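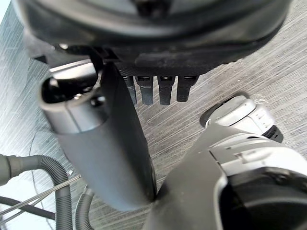
# Putting Things Back: A Term in the Shared Workroom at Larkorum House

Radomir Todorova and Thierry Besnard
Tirkdale College, Likville

## How we got into this

We both spent our first year in the workroom at Larkorum House losing things. Radomir lost a tape measure he had owned since middle school, and Thierry once went through every drawer for a tube of wood glue and came out with a bread knife and a set of curtain hooks. When our design course asked for a project on "a place you use and would like to use better," we didn't need to think very long!

The room is number 21, on the ground floor, and it gets used by just about everybody: model makers, the sewing club, people fixing bikes when it rains. We love it for that. It also means that stuff drifts. A thing gets put down on the floor for a minute, then something else leans on it, and by spring there's a whole neighborhood of objects along the wall that people step around without really seeing anymore.

Our question was a plain one. Why do things that have a home not go back to it?

## What we did

We kept a notebook by the door starting in February and asked people to write down anything they had to hunt for, and where it turned up (if it did). We also sat in the room ourselves for 2 hours most afternoons, doing our own coursework and trying not to look like we were watching. People were very kind about this. A few of them brought us cookies.

After the first month we started moving things:

- Hand tools came out of the drawers and went up on the wall next to the long bench.
- Long, awkward items like tubes, rods, and rolled paper got tall bins with the openings facing out.
- Loose screws and small fittings went into jars, sorted by size only. We tried sorting by size and type at first and gave up within a week.
- Anything that lives on the floor got a taped outline.

We borrowed 3 of the bins from the print studio in Picard Hall and would like to thank them for not asking for them back before the end of term.

## What we noticed

The wall of hand tools was a hit right away. Radomir thinks it's the empty hook that does it, because a bare hook looks a bit sad and you feel like you ought to do something. Thierry thinks people were mostly glad to stop fighting with the second drawer, which sticks. We argued over this pleasantly for weeks and never settled it, so you get both opinions.

The jars did fine, though the biggest one turned into a home for everything anybody was unsure of, including buttons and a single earring. We left it that way. A room this busy probably needs one place for odds and ends, and the sewing club has already put a label on it.

The floor outlines were our weak spot. Tape lifts when you sweep over it, and several people told us they had taken the outlines for part of somebody's art piece. If we did it again we would use paint, with permission, and write the name of the item inside the shape.

The notebook was the nicest surprise. It had fewer "couldn't find" entries in May than in March, but people kept on writing in it anyway, mostly notes to each other about who had the good scissors. It's still hanging by the door.

## Costs and leftovers

Our course code for materials was 2177, and anyone carrying on with the project should use the same one. We spent it on hooks, tape, and jar lids. The leftover hooks are in the cabinet under the window, top shelf, in a coffee can.

Radomir's tape measure has not turned up.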